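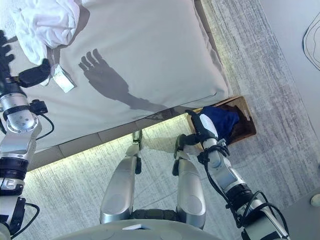 Startseite > Mitmachen > Regenmessung > Aufruf

Zuletzt aktualisiert: 8. Mai 2022

Messfreiwillige für den Raum Bradness gesucht

Wer in Bradness wohnt, kennt das: Die App meldet trocken, und vor dem Fenster schüttet es. Am Tag darauf steht in der Zusammenfassung, es habe »gebietsweise leichten Niederschlag« gegeben. In welchem Gebiet, steht nicht dabei. Wir halten von solchen Sätzen wenig und möchten deshalb selbst messen.

Für das Projekt Welomar suchen wir 27 Haushalte, die ein Jahr lang jeden Morgen den Niederschlag ablesen und aufschreiben. Bisher haben 17 zugesagt. Die meisten davon liegen im Talgrund, am Osthang oberhalb von Zelley haben wir noch keine einzige Zusage, und gerade dort weichen Vorhersage und Wirklichkeit nach unserem Eindruck am stärksten voneinander ab. Ob der Eindruck stimmt, wissen wir nicht. Es kann gut sein, dass man sich die verregneten Grillabende einfach besser merkt als die richtigen Prognosen.

Was zu tun ist

Sie bekommen von uns einen Regenmesser mit Pfosten und Schraubensatz. Abgelesen wird morgens zwischen sieben und acht, auf den Zehntelmillimeter, auch wenn nichts drin ist. Eine Null ist ein Messwert, ein leeres Feld ist keiner. Die Werte tragen Sie auf der Liste ein und schicken sie am Monatsende per Post oder als Scan. Eine App gibt es nicht, und es ist auch keine geplant.

Der Zeitaufwand liegt bei fünf Minuten am Tag. Dazu kommt ein Einführungsabend, an dem Sheila Yeoman das Gerät erklärt und vorführt, wie man Schnee schmilzt und misst.
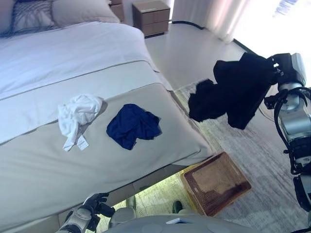
Wer verreist, braucht eine Vertretung. Bitte klären Sie das vor der Anmeldung und nicht erst am Flughafen. In der Proberunde im Februar hatten wir eine Station, an der vier Tage lang haargenau derselbe Wert stand. Solche Reihen werfen wir weg.

Was Sie mitbringen sollten

– einen Garten oder Hof mit freier Fläche, möglichst weit weg von Bäumen und Hauswand
– die Erlaubnis des Vermieters, falls Sie zur Miete wohnen
– leserliche Handschrift

Vorkenntnisse sind nicht nötig. Wer schon eine elektronische Wetterstation besitzt, darf sie gern behalten, ihre Werte verwenden wir aber nicht. Wir haben im Februar ein Gerät neben unseren Messzylinder gestellt und waren vom Ergebnis nicht überzeugt.

Was Sie dafür bekommen

Geld leider kaum. Es gibt eine Pauschale von 121 Euro für das ganze Jahr, ausgezahlt nach Abgabe der letzten Liste. Den Regenmesser dürfen Sie danach behalten. Alle Teilnehmenden erhalten außerdem die vollständigen Daten, ungeglättet und mit sämtlichen Lücken. Was wir nicht versprechen: dass die Vorhersage für Bradness dadurch besser wird. Eine Messreihe von einem Jahr ist kurz, und ob sich jemand außerhalb des Tals dafür interessiert, bezweifeln wir – aber ohne Zahlen brauchen wir uns auch nicht zu beschweren.

Anmeldung

Bitte schreiben Sie formlos an Shoshana Delacroix, Büro Welomar, Cropper-Haus, Bradness. Nennen Sie Ihre Adresse, die ungefähre Größe der freien Fläche und den Namen Ihrer Vertretung. Wir sehen uns jeden Standort vorher an, ein Besuch dauert etwa 20 Minuten. Absagen begründen wir kurz, meistens liegt es an einem Baum.

Kontakt | © Projekt Welomar | Nach oben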